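4.2 Puesto de doblado y cambios en el trabajo diario

El puesto de textil de Skutura ocupa una superficie blanda en plena nave. Las demostraciones se hacen con pinzas de mano, prenda a prenda – 200 repeticiones por turno, con pausa cada 50. Antes de marzo las mismas personas doblaban a mano y sin registro.

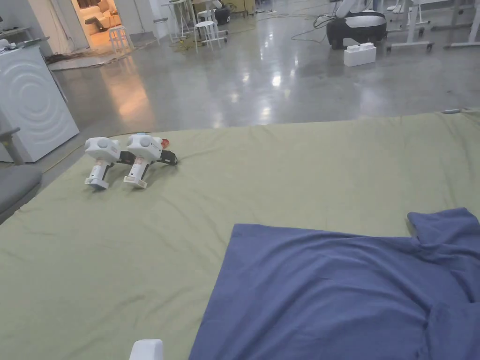 Figura 3. Pinzas de mano y prenda azul sobre la superficie de trabajo.

Primer cambio: el ritmo. Ya no lo marca el pedido, lo marca la grabación. Varios operarios hablan de «doblar despacio para que se entienda». Cansancio distinto, más en la muñeca que en la espalda. Coger la tela por el borde con la pinza cuesta al principio y el gesto aprendido no sirve del todo.

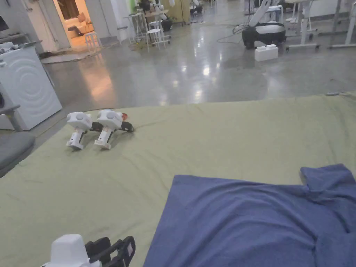

Segundo cambio, las categorías. El convenio de Brendton no recoge esta tarea, se paga como manipulado. En Clemel hubo un plus durante 2 meses y luego se retiro. Queja repetida en las entrevistas – enseñar es otro oficio y no consta en ningún sitio.

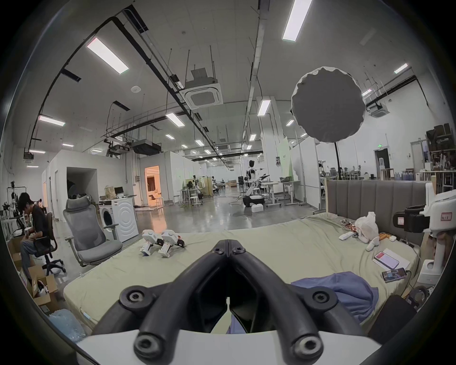
Zaki
Técnico de puesto y coautor, Skutura

Añado una nota desde dentro. La revisión de repeticiones fallidas la hacemos nosotros mismos, sentados, al final del turno. Son 10 minutos que no estaban previstos en la planificacion y que conviene contar como trabajo efectivo (véase 4.3).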